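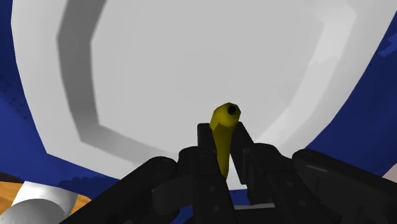

Banana held upright between gripper fingers (computer render).

Cellar Notes, June: Urkelgate Block Chardonnay, barrel trials and release

The Urkelgate Block Chardonnay was bottled in the first half of the month and is now resting in the Curov cellar. Members with a standing white allocation will receive it in the spring dispatch. The technical notes below replace the provisional sheet circulated with the last newsletter, which was written before the final blend was set.

Fruit and site. 100% Chardonnay, all of it from the upper rows at Urkelgate. The soil is shallow grey loam over fractured siltstone, with an easterly aspect. Vines are cane-pruned and dry-grown except in the youngest rows. Flowering was uneven and the crop came in light, with small bunches and a fair amount of hen and chicken. Picking was by hand, before sunrise, in two passes. The second pass was riper and a little broader in flavour, and makes up the smaller part of the blend.

Winemaking. Whole-bunch pressed to tank, settled overnight without enzyme, then run to barrel with light solids. Fermentation was by indigenous yeast and slow to start. Peak temperatures were allowed to drift higher than in the previous vintage, and this has given less of the confectionery character that some members remarked on at the time. Malolactic conversion was partial, blocked by chilling and a sulphur addition once the acid line had softened enough. The wine spent 9 months on lees. Stirring was confined to the first part of élevage and stopped as soon as the palate showed sufficient weight.

Oak. Roughly 12% new, all French, with the remainder in older puncheons. We trialled four new barrels from the Nugroho cooperage alongside our usual supplier, medium toast, tight grain. The Nugroho wood was slower to integrate but finished with less vanilla and a drier, more savoury tannin. Two of the four went into the final blend. The other two were declassified to the Fokness White, where the extra structure was useful. We will repeat the trial next vintage with a lighter toast.

Tasting note. Pale straw with a green edge. Grapefruit pith, white nectarine and a trace of struck flint on the nose, the last of these more evident directly after opening. Medium-bodied. The palate is linear through the front, with some cashew and lees texture in the middle, and closes on firm citrus acidity. Oak is present as grip more than flavour. The wine is still a little closed from bottling and the finish should lengthen over the coming months.

Service and cellaring. Serve cool, not cold. If opening in its first year, decant and give it half an hour in the fridge door. The flint note is reductive in origin and will lift with air. Cellaring potential is moderate to good, and magnums will run longer. All bottles are under screw cap. The magnums are under technical cork as there is still no suitable screw cap line available to us for that format.

Allocation. The light crop means a reduced volume. Standing allocations are capped at four bottles for this wine, and magnums are by request only. Any balance will be offered to the mailing list after member orders have been filled. The Fokness White is not subject to a cap and may be used to make up a mixed dozen.

Correction. The provisional sheet listed the Urkelgate Block as unfined. It received a light bentonite fining for protein stability before bottling, and was coarse-filtered. No milk, egg or fish products were used. The back label is correct as printed.

Changes to delivery address should reach the Curov cellar door by the end of the month. Orders already packed cannot be redirected.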